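Furniture and Equipment > Reviews > Shared Workrooms
Search reviews Enter a keyword Go

Birkero White-Top Work Table: Review After 18 Months of Shared Use

The Skilideo Center for Library and Archive Services tests furniture for member institutions that are fitting out or refitting a shared workroom. This review covers the Birkero work table with the plain white top, in the 70-inch length. The table is sold for sorting, mending, packing and general bench work. It is one of three tables we have tested for this purpose, and the second to be reviewed on these pages. The Ahmadpour folding table was covered last October.

The Center bought its tables at the ordinary price from a regional dealer. Birkero did not supply them and did not see this review before it was published.

Delivery and assembly

The table arrives in two cartons, one holding the top and the other the legs, side rails and hardware. The carton with the top is heavy and should be carried by two people. Ours was well packed, although the corner guards on one table had shifted and a corner had a small dent. The dealer offered a replacement top or a credit, and we took the credit.

Assembly took two staff members over 30 minutes for the first table and noticeably less for the second. The printed instructions are clear except at the step where the side rails are joined to the legs. The drawing shows the left rail and the right rail as if they were the same part. They are not, and a rail put on the wrong way around must be taken off again before the top will fit. Members should mark the rails with pencil before starting. A hex key is included. We found it too short to use comfortably and recommend a longer one.

Surface and care

A white top was chosen for our trial at the request of Graziella Fontana, who runs the paper mending program. Loose threads, torn corners and small fragments show up well against white, and staff reported fewer pieces lost at the end of a session. The same quality means that dirt shows as well. Members who expect a white table to look new for long should choose the gray top.

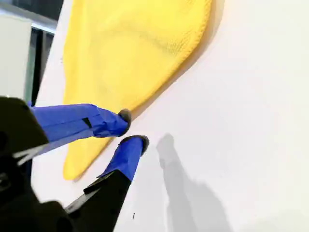 Daily care is simple. Birkero recommends mild soap, clean water and a soft cloth, and warns against scouring pads and strong solvents. We followed this advice throughout the trial. The weave of the cloth matters more than the brand, and a textured knit with small loops, like that of the yellow cloth shown here, picks up paper dust better than the flat cotton squares we had used before. A strong color is also practical, as a cloth left lying on a white top is seen at once and is less likely to be swept into a box with the work. Cloths should be washed without fabric softener and kept apart from those used on floors or sinks.

Glue is the main difficulty. Wheat paste came away with water, even when left overnight. White craft glue had to be softened with a damp cloth for several minutes and then lifted with a plastic scraper. Ballpoint ink left a faint gray line that did not come out by any method the manufacturer allows. We now ask users to place blotter under any work that involves pens or stamps.

Glare was raised by two members of staff. Under bright ceiling lights the top can be tiring to look at during a long session. A gray felt pad under the immediate work solved the problem for both of them. 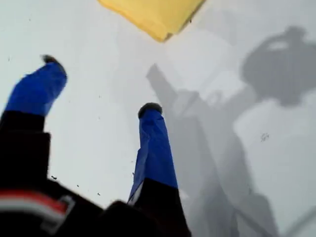 Strength and stability

Birkero gives a load limit of 300 pounds for this length, spread evenly over the top. We did not test beyond that limit. In regular use the table carried full record boxes, a board cutter and a nipping press without visible sagging. The press was placed over a leg, as the instructions advise for any heavy item with a small base.

Side-to-side movement is slight when the rail bolts are tight. They do work loose. Joar Strand, our facilities coordinator, found that the bolts on all of our tables needed tightening after the first month and at longer intervals after that. A thread-locking product would probably help, but the manufacturer does not mention one and we have not tried it.

The leveling feet are adequate for a sound floor. In our older annex, where the boards slope toward the windows, one foot reached the end of its thread and we placed a thin wood shim beneath it. Members with uneven floors should measure before ordering.

The table is not height adjustable. This is its most serious limit in a shared room. Shorter staff found it high for seated mending, and taller staff found it low for standing work. Birkero sells longer legs as a separate item, and they must be ordered as a full set.

Wear over the trial period

Marks appeared sooner than we expected. Within the first weeks there were fine scuffs where boxes had been pushed across the top, and small dark specks that soap did not remove. Most of these can be felt only slightly or not at all, and none has caught on paper or cloth. They are a matter of appearance.
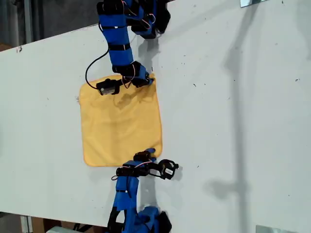
Heavier damage was rare. One top was scratched when a metal ruler slipped, and one has a shallow nick along the front edge. The edge band has stayed in place on every table, including the one nearest the sink. Birkero does not sell a repair kit for the white finish. A replacement top can be ordered alone and fits the original legs, and we regard this as a real advantage over the Brurnel bench, where the top and base are sold only as a unit.

Suitability

We recommend the Birkero table for sorting, packing, light mending and public workshops. We do not recommend it for printing, painting or any task in which ink or dye is handled daily. Members who need to change the height between users should wait for our review of adjustable models.

Comments from member institutions may be sent to Ningsih Krishnan at the Center's equipment desk. Please state the length of table and the type of work done on it.

Reviewed by Florencio Sotomayor
Published July 13, 2026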